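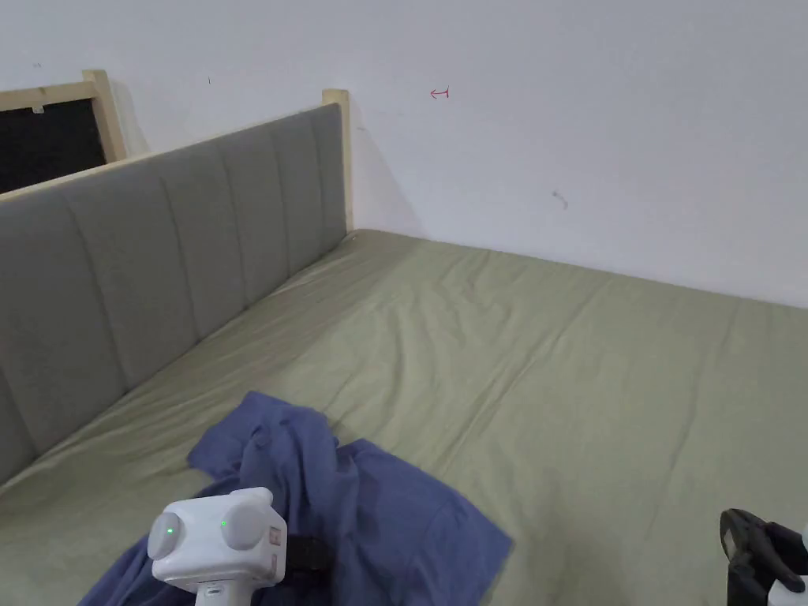 # 第七章 示范数据的采集

前一章讨论了策略网络的结构，假定训练数据已经备齐。本章回到数据的来源。对叠衣、铺床、整理床面一类任务，布料的形状无法用几个参数写清楚，仿真与实物之间的差距也难以估计，因此目前多数项目仍由人来做示范，再让系统从示范中学习。

示范可以用几种方式获得。遥操作由人控制真实的机械臂，记录的关节角可以直接用于训练，但设备笨重，很难搬进普通住户的卧室。手持夹爪把末端执行器从机械臂上分离出来，由操作者握在手里完成动作，记录夹爪的位姿、开合量和相机画面。采集时不需要机械臂在场，一个人带上一套设备就能在床边、灶台边或办公桌旁工作。本章以手持夹爪为主，遥操作放在第九章。

## 7.1 一条示范包含什么

一条示范从操作者发出开始信号起，到发出结束信号止。中间的全部数据按同一时钟对齐，包括：

- 左、右夹爪各自的位姿序列；
- 左、右夹爪各自的开合量；
- 头部相机的画面；
- 任务名称和物品编号；
- 操作者编号和场地编号。

前三项由设备自动写入，后两项由人填写。初学者容易看重前三项而轻视后两项。Potach 项目的早期数据中，有一批示范的物品编号一栏全部沿用默认值，后来要按布料种类划分训练集和测试集，只能逐条回放，重新填写。这项返工用了 31 个工作日，比原来的采集时间还长。

头部相机和夹爪的作用不同。头部相机给出床面、物品和双手的相对位置，操作者转头时画面会随之移动，同一张床在前后两条示范中可能占据不同的位置。夹爪位姿则描述动作本身。两者的坐标关系需要在采集之前标定，采集过程中如果头戴支架松动，标定即告失效，该段数据应当单独标记。

## 7.2 初始状态

采集软质物品的示范，最费心思的是初始状态。一件揉在床单上的蓝色衣物，领口可能朝上，也可能压在最下面；袖子可能露在外面，也可能裹在里层。操作者如果每次都把衣物按相近的方式放下，系统学到的就只是从这一种形状出发的动作。

常用的做法是抛放：提起衣物的任意一点，在床面上方松手，落成什么样就从什么样开始。抛放的随机性来自提起点和松手高度，两者都应当变化。田村小组的规程要求每 4 条示范更换一次提起点，并由操作者以外的人执行抛放。后一条要求在人手不足时常被省略，省略时应在记录表中注明。

床单本身也属于初始状态。浅绿色的床笠上常有长条的斜向皱褶，衣物拖过时皱褶会改变方向，有时还会带动衣物的边缘。规程不必要求每次把床单拉平。家庭环境里的床单很少是平的，训练数据里全是平整床单，部署以后反而容易出现误抓：夹爪把床单的褶当作衣物的边，连同床单一起夹起来。较稳妥的安排是让一部分示范在拉平后开始，另一部分保持原状，两者的比例写入采集计划。

蓬松的物品，例如靠垫，情况有所不同。靠垫的外形变化比衣物小，抓取点的选择余地大，难点转到了双手的配合上。两只夹爪从两侧靠近时，如果一侧先接触，靠垫会向另一侧滑动或者转动。操作者凭手感就能纠正，纠正动作在位姿序列里表现为一小段来回。这类来回不应当剪掉。

## 7.3 场地与背景

实验室往往先布置一间“标准卧室”，白墙，单色床单，光线均匀。这样的场地便于排查设备故障，适合用来培训新的操作者。正式采集时则应当尽快离开它。

背景中的物品是否需要清走，各项目的规定并不一致。Akov 的规程要求床上只留任务物品；Nodier 的规程只要求任务物品周围留出夹爪活动的空间，其余物品维持住户平时的摆放。按后一种规程采得的画面里，床的一侧放着一只印有“医用防护口罩（N95）”字样的纸箱也无妨，只要它在同一场地的各条示范之间有所移动，或者时有时无。若某件背景物品始终与某一任务同时出现，网络可能把它当作任务的标志。这种情形在训练误差上看不出来，要到换了房间才会暴露。

墙面上的记号也有同样的问题。箭头、刻度和污痕在人眼中并不显眼，而在大面积的白墙上，它们是少有的稳定特征，视觉编码器会加以利用。对定位而言这是好事，对策略的泛化则未必。检查的办法是在验证时用图像处理抹去这些记号，比较抹去前后的动作输出。

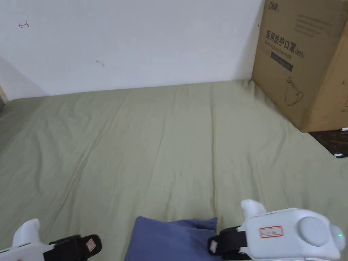 大岛千春在审阅本章初稿时对背景一节提出了异议。她认为，让背景物品自然变化的说法过于宽松，操作者在一个场地里通常只停留半天，期间没有人会去挪动住户的东西，所谓自然变化在记录里几乎不存在。她建议把挪动背景物品列为操作步骤，每采完 16 条示范执行一次，并在记录表里增加一栏。本书采纳了这项建议的前一半，增加栏目一事留待各项目自行决定，理由见 7.5 节关于记录负担的讨论。

## 7.4 操作者的习惯

同一任务由不同的人示范，轨迹会有明显差别。有人先抓近侧的边再推向远侧，有人习惯把衣物整个提起来抖开。两种做法都能完成任务，但若不加区分地混在一起训练，网络在抓取之前的一刻可能给出介于两者之间的动作，夹爪停在衣物上方，哪一边也不抓。

处理方法分为两类。一类在采集端统一动作：培训时规定抓取顺序，考核合格后再开始正式采集。另一类在模型端容纳差异，采用能够表示多峰分布的输出形式，这部分内容已在第五章讲过。采集端的统一不宜做得过细。规定“先抓远侧的角”是合适的；规定夹爪应以多大的角度接近，操作者会把注意力放在手腕上，速度下降，动作也变得僵硬。

操作者的疲劳同样会进入数据。手持夹爪比空手重，双臂前伸一段时间后，夹爪的高度会逐渐降低，接近物品的路线越来越贴近床面。把示范按时间先后排列，画出接近段的平均高度，常能看到这一变化。安排休息时以示范条数为准比以时间为准更便于执行。

## 7.5 记录与取舍

失败的示范是否保留，应在采集开始前决定。本书建议全部保留，另加一栏注明结果，取值为“完成”“部分完成”“未完成”和“中断”。“中断”专指设备原因造成的停止，例如跟踪丢失，不包括操作者自己停下的情况。

记录表的栏目越多，填写越草率。每一栏在加入之前，应先回答训练或评估的哪一步会用到它。下面给出一份可供修改的最小记录表，各栏的填写方法随后逐一说明。

| 栏目 | 填写时间 | 填写人 |
|---|---|---|
| 场地编号 | 进入场地时 | 操作者 |
| 物品编号 | 更换物品时 | 操作者 |
| 提起点 | 每次抛放后 | 抛放者 |
| 床单状态 | 每条示范开始前 | 抛放者 |
| 结果 | 每条示范结束后 | 操作者 |
| 备注 | 随时 | 任何人 |

场地编号由字母和数字组成，字母表示住宅或实验室，数字按进入的先后分配。同一住宅的两个房间使用不同的编号。房间重新布置后，编号不变，在备注栏写明布置的变化。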